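Community Help > Work and Shop Floor > Automation

Our teardown bench got a robot arm and now I don't know what my job is. Anyone been through this?

Asked by torx_and_tonic
February 18, 2025

I work at a computer refurbishing shop, mostly office desktops that come in on pallets when somebody's lease runs out. For six years my day was: side panel off, drives out, memory out, processor out, sort into bins, next. I was good at it. I could do it while arguing about soccer.

Since September we have had an arm doing a good part of that, in a cell the managers named Fura. There are two of us assigned to it, me and Parvathi Subramaniam, who used to run the bench next to mine. The title on my badge now says "cell attendant," like I hand out towels.

The pay is the same. My wrists feel better than they have in years, so I'm not going to pretend it's all tragedy. But most of the shift I am watching something do my old job more slowly than I did it, and when it gets stuck on a blue plastic latch, I get a beep and a ticket number. Last week's was ticket 3019. I have started to take the beeps personally.

The stuff it works on is the same stuff I always worked on: 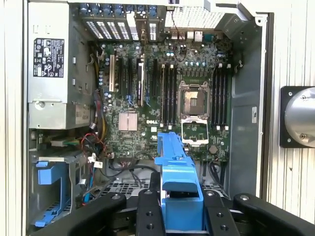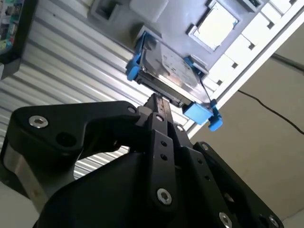
My questions are pretty plain. Does the attendant job turn into something real, or is it a waiting room? Should I be asking for training, and in what? And how do you stop the lead from counting your day by the robot's numbers? Our board on the wall says 44 units a shift is the goal, and when the arm sits waiting for a part from the supplier, guess who gets asked about it.

3 answers

Answer from benedito_r (marked helpful)

Benedito Rocha here, I've been on the maintenance side of this for a while at a recycler called Amaral. We put in our first cell with people who felt exactly like you do, and I was one of the guys bolting it to the floor, so I got some looks at lunch.

It can go either way, and it mostly depends on who is allowed to touch the program. At our place the attendants at first could only press reset. That was the waiting room. They were bored, the cell kept failing on the same chassis, and the integrator charged us for every visit. After a few months of those invoices management discovered a deep belief in employee development.

What I'd ask for, in this order: access to the fault log, even read only. Then teaching positions, meaning you're the one who jogs the arm and saves where it should grab. Then basic gripper maintenance, fingers and screws and so on. You already know which latches are stiff and which carriers pop out if you look at them wrong. The integrator does not. I have watched a man with an engineering degree spend an afternoon on a drive caddy that any bench person would have explained to him in one sentence, if he had asked.

Get the new duties written into the job description before you do them for free for a year. I did them for free for a year.

About the board: ask for downtime to be split by cause. Waiting on parts, waiting on material, fault, and attendant. Ours had one column called "other" and you can imagine who lived in it. Once it was split, the attendant column was the smallest one and the conversation with the lead got a lot shorter.

Answer from pallet_jack_off_duty

Get out while you can lol. They brought one in at Jamex and it was "nobody is losing their job" and then when people quit they just didn't hire. So technically true. Went from a full row of benches to around half of that and the birthday cakes got smaller.

I will say the arm never once stole my yogurt.

Answer from Brasura_night_shift

I'd go somewhere between the two above. Jamex guy is right that the headcount goes down by people leaving, and you should ask straight out what the plan is for the empty benches. Ask it in a meeting with other people in the room. You may get fog but you will learn something from how thick it is.

On training, I took an evening course in basic robot programming at the community college and it helped more for the vocabulary than the skill. Once I could say "approach point" the vendor's tech started talking to me and stopped talking over my head to my supervisor, who knows less than I do and was nodding the whole time.

Also swap with your coworker during the shift if they let you. One on the cell, one on the bench doing the odd machines the arm can't handle, then trade. We fought for that and got it on our line. Watching is tiring in a way that lifting isn't, and your hands forget things faster than you'd think. After a long stretch on the cell I fumbled a plain memory swap in front of a new hire.

Comment from torx_and_tonic

Thanks, all of you, including the yogurt one. I asked about the fault log this morning and the lead said he didn't know we had one. We do. Parvathi found the login on a sticky note, and it has 2441 entries, most of them the same latch. She is making a spreadsheet. Benedito, when you say written into the job description, did that go through HR or just your supervisor? Ours is the same person on alternate days.

Reply from benedito_r

HR, and keep a copy at home. Send the latch thing to the integrator with your names on it.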